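4.2 Folding as a stopping point

We had expected the households in Zirkstead to talk about folding as something that happens at a table or on a bed, and many of them did, but once we began asking people to go back over a whole basket with us, a softer picture came out – one in which a good deal of folding gets done on whatever padded seat is nearest. Of the 34 households that kept a laundry diary for us through September, 13 named an upholstered seat as their usual place. The reasons they gave were pleasantly ordinary. Cloth stays put on cloth, the height is kind to the back, and a small pile can sit there until somebody is ready to carry it upstairs.

Sportswear deserves a few words of its own, as it came up in the diaries far more often than we had planned for. Matching red garments are common in homes with children on a team, and in these homes the folder tends to work through them one after another, with a finished piece and a waiting piece side by side (Figure 6).

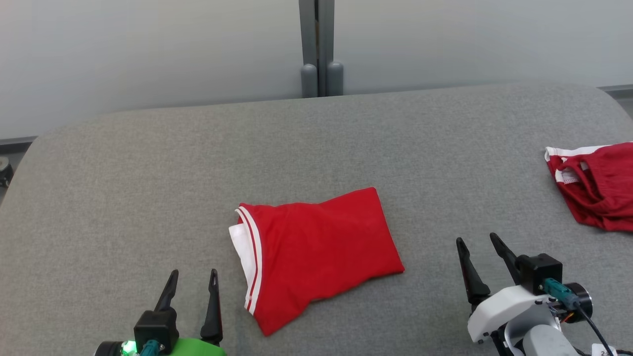 Figure 6. A folded red garment with striped trim on a gray upholstered surface; a second red garment, still unfolded, lies to the right.

What we came to call the "resting shape" is the form at which a person is content to let go of a garment and reach for the next. It is seldom a perfect rectangle. A corner may stick out a little, and the top layer may keep its creases, and most of our diary keepers were quite comfortable with that. Waistbands and trims seem to matter more to them than corners do – several people wrote that they like to have a striped edge showing along one side, so that they can tell one piece from another in a drawer without lifting the whole stack. 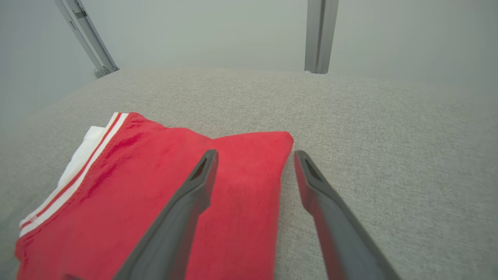 Ermira Krasniqi saw the matter differently, and told us that she would sooner have her corners square and let the stripes go wherever they please, as a puffy corner tips the pile over by the third pair of shorts. We return to her diary in Section 4.3, where the height of the pile is taken up.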